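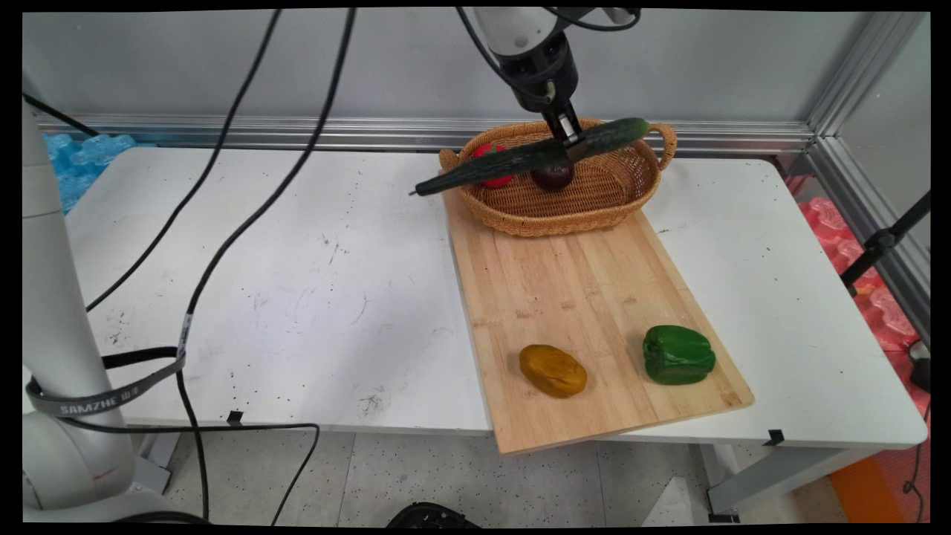 Bench tips, vegetable picking with a two-finger gripper

Notes from the Harnus runs, for anybody setting up the same job. Hurried, sorry, will tidy in October.

1. Long stuff: grab the middle. Cucumber held by the end droops out of line and clips the basket handle on the way over. Middle third, every time. Liam Wainwright tried end grips for a whole afternoon, don't bother.

2. Basket goes on the cutting board. Bare white table gave us bad depth, bamboo strips give the camera something to hold on to. Back end of the board for the basket, near end for whatever is waiting. Pepper on its side, stem out.

3. Mix the shapes. This is the actual result, if you only read one. We trained two policies on 3,000 grasps each. One set tomatoes and onions only, other set had cucumber, pepper, tomato, onion all in together. Mixed set dropped 3 out of the test batch, the round-only set dropped 16. Same arm, same gripper, same number of grasps. Soledad Sorensen reran it in Salem and got 14 for round-only, so close enough for me.

4. Go in level, let go low. Over the rim, down, then open. Opening high bruises tomatos and the onion rolls.

5. Shuffle between runs. Swap places, turn the board a bit. If the board is always square to the table the policy learns the board.

6. Cables. Leave slack, more than you think. Tight cable pulls on the wrist near the end of reach and you'll blame the model for it.

7. Wipe the fingers. Bumpy cucumber skin grips fine, pepper is slick, and wax off the pepper builds up on the pads. Damp cloth, then dry.

8. Log the drops by hand as well. The Prokix logger calls it a success if the gripper closes. It's wrong alot.

Grasp lists are in the Wundden folder, sorted by vegetable.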